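## Snack picking cell, who still has a job on it?

**dduan**, April 2018
Our arm at Skerum now does the break-room orders. Chips come by on the green belt, sodas wait in the mesh cage. I used to fill 40 orders a shift by hand.

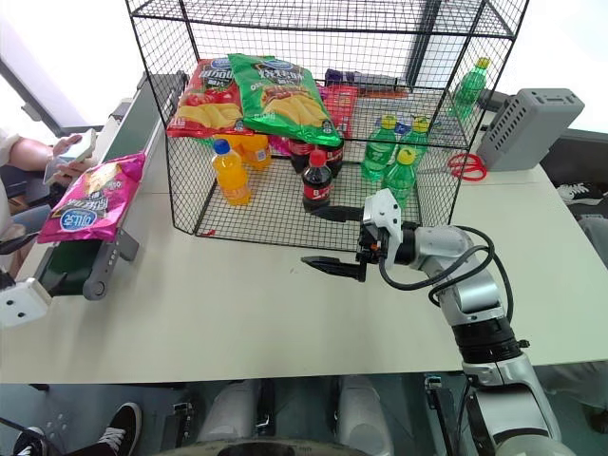

### Replies

**lyle_a**
So what do you do all day now?

**dduan**
Restock and clear faults. Less walking – more standing.

**katia.p**
Same at Eker, and I don't call that better. We went from 7 pickers to three.

**lyle_a**
Disagree. My back is glad of it.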